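Otberg Community Hall — Kitchen, Store and Meeting Rooms
Half-yearly safety check, with comments
Date of check: October 18, 2024
Checked by: Jenő Lakatos
Previous check: April

Marks used: OK = no action. WATCH = look again next time. FIX = needs work, see comment. N/A = does not apply.

1. Entrances and exits

1.1 Main doors open fully and close on their own — OK
1.2 Rear exit opens from inside without a key — OK
1.3 Exit signs lit — FIX
Comment: Sign over the rear exit is dim on the left side. Tube is on order from Rolau. Main entrance sign is fine.
1.4 Exit routes clear — WATCH
Comment: Clear when I walked them. In April there were stacked chairs in the back corridor, and the rubber feet have left fresh marks on the wall in the same place. Chairs go in the chair store even if there is another booking the next morning.
1.5 Outside steps and handrail — FIX
Comment: Handrail at the rear steps moves at the bottom post. The bolt turns but does not tighten. Needs a new anchor. Taped off one side until done.

2. Fire equipment

2.1 Extinguishers in place, pins and seals intact — OK
2.2 Extinguisher service labels in date — WATCH
Comment: Kitchen one runs out before the next half-yearly check. Book the service with the others so there is a single call-out.
2.3 Fire blanket in kitchen — OK
Comment: Moved since April. Now by the door and easier to reach. Leave it there.
2.4 Smoke alarms tested — FIX
Comment: All sounded except the one in the small meeting room. New battery made no difference. Replace the unit.
2.5 Fire door between kitchen and hall closes against the frame — FIX
Comment: Closer is weak and the door stops short of the latch. A wedge was on the floor next to it. I have taken the wedge away. Please do not bring another one.

3. Kitchen

3.1 Range and hood — OK
Comment: Hood filter has been washed. Front left burner lights slowly but does light.
3.2 Refrigerator temperature — OK
3.3 Water heater — WATCH
Comment: Sovum under-sink unit. Slight drip at the inlet, caught in a cup. Tightened a quarter turn and it stopped. Dry the cup and look again in a week.
3.4 Knives stored in block or rack — FIX
Comment: Two loose in the cutlery drawer, blades up.
3.5 Cleaning products kept away from food — OK
3.6 Floor — OK
Comment: Mat by the sink lies flat now that the curled corner has been trimmed.

4. Storage and containers

4.1 Shelves fixed to wall — OK
4.2 Shelf load under limit shown on label — WATCH
Comment: Top shelf in the store is carrying the big paint cans again. The label is gone from that bay so people have nothing to go by. New label needed.
4.3 Heavy items below waist height — FIX
Comment: See 4.2. Paint cans to the floor level, paper goods up top.
4.4 Baskets, bins and tubs free of splits and sharp edges — WATCH
Comment: Checked rims and handles by hand. One tub lid has a broken corner and has been thrown out. Any container with a line in the plastic near the rim should be used for light things only until it has been flexed and looked at properly.

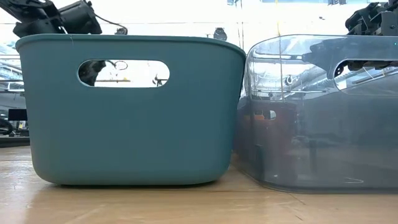
Item 4.4. Teal basket with faint line running down from the rim, left part of the front. Crack or scuff, not settled. Marked WATCH.

4.5 Containers labeled — WATCH
Comment: Most are. The craft group's are not. Masking tape and a marker will do.
4.6 Step stool — OK
Comment: Feet good, lock clicks. It lives behind the store door and was there, for once.
4.7 Nothing stored in front of the electrical panel — OK

5. Electrical

5.1 Outlets and switch plates — FIX
Comment: Plate cracked by the stage, lower right corner missing. Turned off at the panel and marked with tape.
5.2 Extension cords — FIX
Comment: The 26-foot orange cord has a nick in the outer cover near the plug. Cut up and discarded. Replace with the same length, as the shorter one does not reach the stage from the side wall.
5.3 GFCI outlets tested — OK
5.4 Portable heaters — N/A
Comment: None on site. They are still not allowed.

6. Rest rooms and first aid

6.1 Hot water not scalding — OK
6.2 Grab bars firm — OK
6.3 First aid kit complete — FIX
Comment: Short of small bandages and the scissors are missing. Eye wash is in date. Anyone who takes something should write it on the card inside the lid. The card was blank.
6.4 Emergency numbers posted — WATCH
Comment: Posted, but the sheet has faded. Reprint in larger type.

Work to be done, in order

Rear handrail anchor (1.5)
Smoke alarm, small meeting room (2.4)
Fire door closer (2.5)
Outlet plate by stage (5.1)
Exit sign tube (1.3)
Knives, paint cans and shelf label (3.4, 4.2, 4.3)
First aid refill and new cord (5.2, 6.3)

Simon has the key to the panel cupboard and should be asked before anyone turns the stage circuit back on. Repairs up to $500 can go ahead without a meeting. The quote for the door closer is $141 fitted, so that one can be booked now.

Signed copy is in the folder by the kitchen door. Write any completed work on the back of it, with the item number and your initials.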